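Two nights at Skundgate, and a wander round the new apartments

We'd been meaning to get up to Skundgate for ages, and when the letting office said they were opening up a few of the new apartments for anybody who wanted a nosy, I booked us in at the old guesthouse in Lirkby for 2 nights and off we went. February, so plenty of snow on the tops and not a lot in the village itself (slush, mostly, and one very determined kid on a sled).

The tour started at ten from the bottom of the bubble lift. Our guide was Fiorella Lo Presti, who runs bookings for the whole building and walks very fast for somebody in ski boots. There were five of us in the group, including a couple who had plainly already decided to book and just wanted to see which bedroom the kids would fight over.

First up was the ground floor apartment, the Quezada. It sleeps six if you count the sofa bed, and I would count it, because I lay down on it and it's a proper one with a real mattress. The kitchen is small but it has a full-size oven, and oh, what a difference that makes when you come in starving at half past four! Our last place in the mountains had two rings and a microwave and we ate pasta for a week. Boots go in heated lockers down the hall, one locker per apartment, so six people's boots in there would be a squeeze.

The one thing I'd grumble about is the light. The living room faces the hill, and even in the middle of the morning we had the lamps on. Fiorella said it's much better from March on, and I believe her, but we always go in February so that's no help to me.

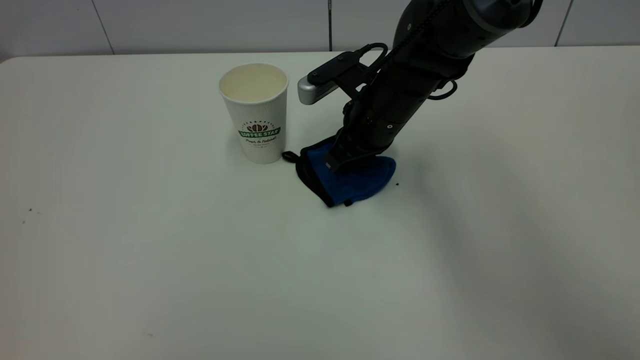

Upstairs is the Suron, and that's the one I'd pay for. Same layout more or less, only it has a balcony that runs the whole width, and you can see right over to the nursery slopes. My husband stood out there for so long that the rest of the group had moved on to the bathroom without him. Two showers, a separate toilet, hooks everywhere (whoever put in the hooks has been on a ski vacation with children). The second bedroom is bunks, and they're long enough for a grown-up, I checked.

I did ask about noise. The lift station is right there and I'm a light sleeper. There's a hum while it's running, but it shuts down at five and after that all we could hear was a snow groomer way up the hill.

As for getting there, the website says it's a short stroll to the village stores. It's 367 steps down, and I mean stairs, with a handrail on one side only. Going down for bread is fine. Coming back up with a bag of potatoes is another matter. There is a free shuttle that goes round by the road, every half hour until seven, and Kevin Tully, who was driving it that day, dropped us right at the guesthouse door even though it isn't a stop. Thank you Kevin!

We had lunch at the place beside the ticket office, where I had the onion soup and he had a burger the size of a hat. Not cheap, but you don't expect cheap at the bottom of a ski lift. Dinner in Lirkby was better and almost half the price, so if you have a car, go there.

We've put our names down for the Suron for next winter, the first week of February if we can get it. Fiorella is going to email when the new prices are out, and I need to ask her whether linen is included, because I forgot.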